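Print this page | E-mail this page

4.2 Comparing two grippers in simulation

1. Load the Jundico arm file and set the controller to port 3040.
2. Attach the first gripper. Set the opening speed to 16.
3. Run the reach test and save the log.
4. Swap in the Platex gripper and repeat – do not move the camera between runs.

Caution: Stop the arm before swapping grippers.
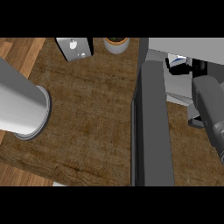
Gripper clearance is checked from this camera view before each run. Turn on the contact overlay and jog the wrist in small steps. Keep the arm link off the potted plant at the far edge of the tabletop, and use the open surface to the left of the link for the first reach.

Shares: 17 | Comments: 2

mistatton: Step 4 needs a controller restart on my setup.

arm_260: Same, then it ran fine.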